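Small drawers, big clear-out

Quick one this month, running late as usual. November is the month for the small stuff. Not lofts, not sheds. The little chest of drawers on the side with the dead batteries and the takeaway menus in it. Lelusach members sent in 354 tidying tips after the last issue and most of them said the same thing: clear the table first, then start.

So do that. Wipe it down, give yourself elbow room all round. 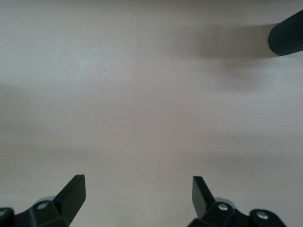 Then one drawer at a time. Tip it out, sort it, put back only what you'd go looking for. Give it 25 minutes and stop when the timer goes, even if you're halfway thorugh. Elastic bands in one pot, keys you can't place in an envelope with the month on it. Wood chests like a dry cloth, no spray, and go with the grain on top.

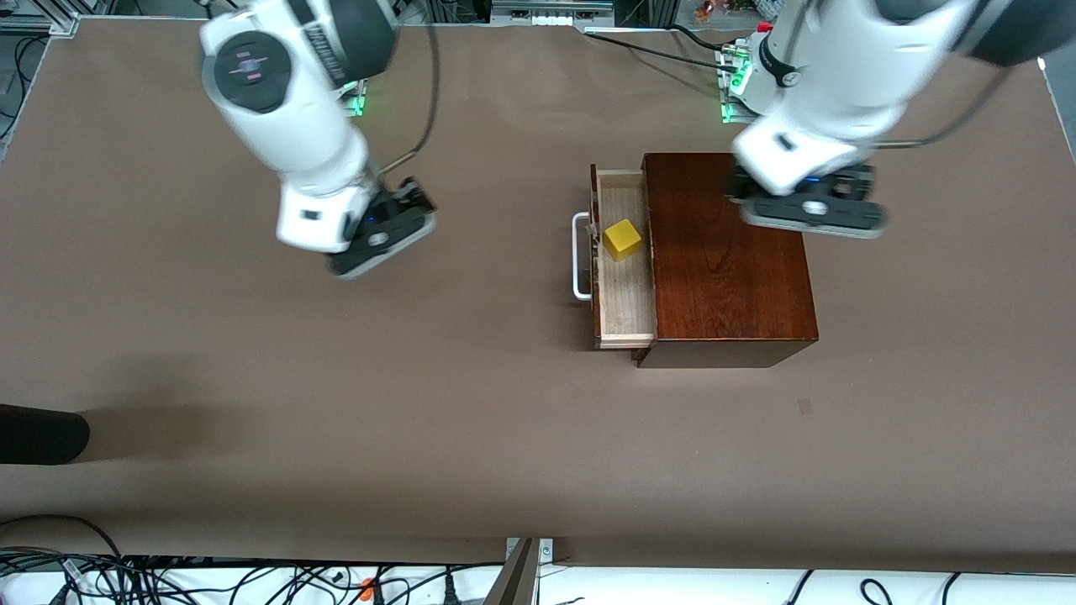 Dark wood chest with a glossy top, out on the brown table.

Sticking drawers: rub a candle stub along the runners. Cheap and it lasts. Seson have drawer liner on the roll again, ask at the counter, and Pitkänen will take odd knobs and handles if theyre clean and bagged.

Swap table is Friday as normal, doors at ten. Bring a bag for what you take home.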